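Storkville Neighbors Help Board
Home and Kitchen > Cooking basics

Eggs stick to the shell no matter what I do

Posted by Latrice Pennington

I moved to Storkville from the coast in March and I can't peel a hard-boiled egg anymore. I start them in cold water, bring it to a boil, turn off the burner, put the lid on and wait 12 minutes. Same as my mother did. Now the shell comes off in tiny chips and takes half the white with it. I buy from the farm stand on Nuddale Road, usually the day they're collected. I need two dozen decent ones for a lunch at work and would like to stop throwing them out. Electric stove, if that matters.
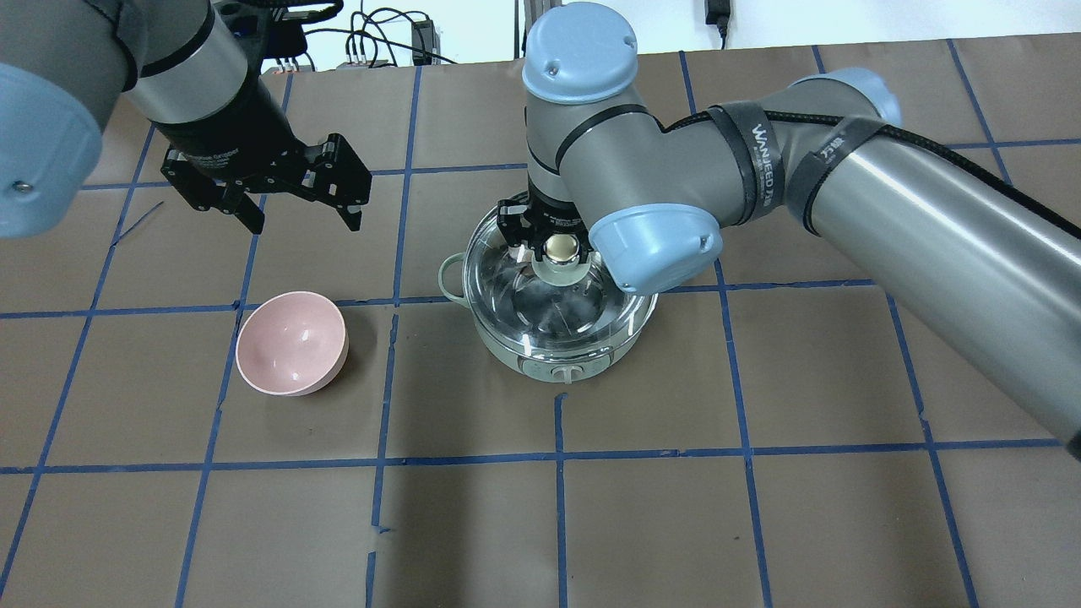 Does altitude make eggs harder to peel?
Altitude changes the cooking time more than the peeling. Water boils at a lower temperature up here, so the center takes longer to set.

I looked it up and the town sign says 3,280 feet. The place I moved from was at sea level. I haven't changed anything else except where I buy the eggs.

3 replies

Ravindran Ramasamy

It's the farm stand. Fresh eggs are hard to peel. The white in a new egg holds tight to the membrane under the shell, and that loosens as the egg gets older. Keep them in the refrigerator for a week or more before you boil them. I write the date on the carton in pencil.

The other thing is the cold water start. Boil the water first, then lower the eggs in with a slotted spoon straight from the refrigerator. Turn it down so it simmers. I give large eggs 13 minutes here. In Sullside, where I used to live, I gave them 11. Then into a bowl of ice water for at least ten minutes – longer is fine.

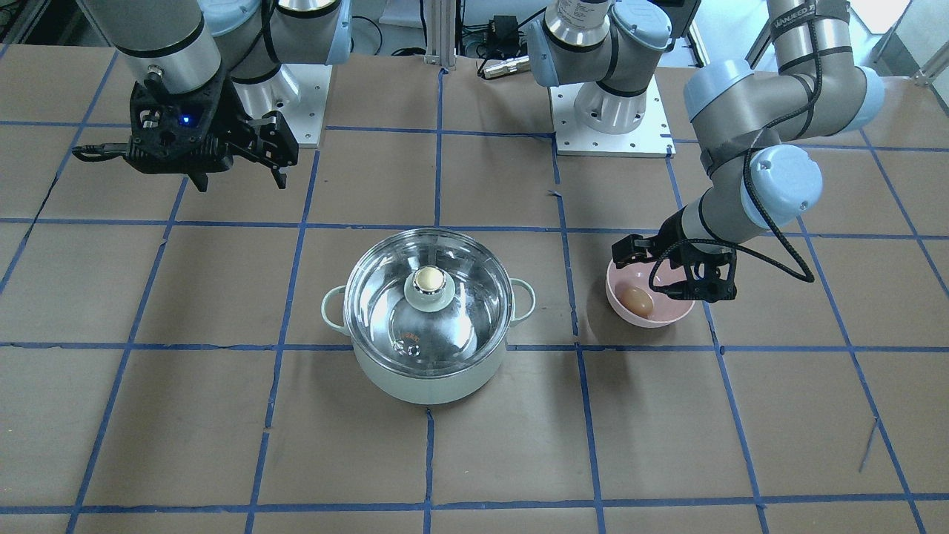 Is it OK to boil brown eggs and white eggs together?
Shell color makes no difference to the cooking time. Sort them by size if you want them all to come out the same.

For two dozen I would do two batches. If you put too many cold eggs in at once the water stops boiling and your timing is off.

Han's Mom

just steam them!! inch of water, basket, lid on, done. never had one stick. also baking soda but I think that made mine smell

Posted by gardenside78

Agree with Ravindran about the hot start, I only want to add something about the pot because people skip that part.

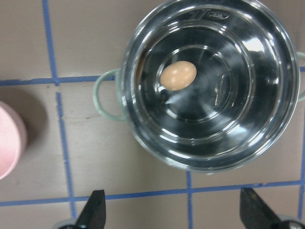 Eggs should sit in one layer with water over them by an inch. If they are stacked, the ones on top cook differently and the ones on the bottom crack. I use a wide pot for a dozen and a small saucepan for two or three. Plain stainless steel like the pot in the photo does the job, and you don't need nonstick for boiling water. If yours gets a chalky white film inside, that is minerals from the water. Simmer a cup of vinegar in it for a few minutes and rinse. Peel from the wide end, where the air pocket is, and do it under a thin stream of water.

Latrice Pennington

Thanks. I tried the hot start this afternoon with six store eggs and five peeled clean. The farm ones are in the back of the refrigerator with the date on them. Will try steaming when I find my basket – it is still in a box somewhere.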